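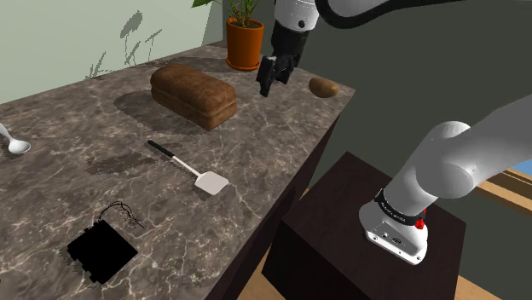
So Drevum finally put out its kitchen-task testing rules this morning, Monday, October 20, 2025, and I've been reading them over my coffee. The big change is for anyone testing arms in simulation — you now have to run every task at least 384 times before you can quote a success rate. It used to be 84!

You also have to publish the failed runs, which I love. Buppha Suwannarat, who led the rewrite, told me the draft got 1246 comments, mostly about how objects get shuffled between runs (I sent in a couple myself). Teams with results already out have until next September to redo them. Plurnwood has started on theirs.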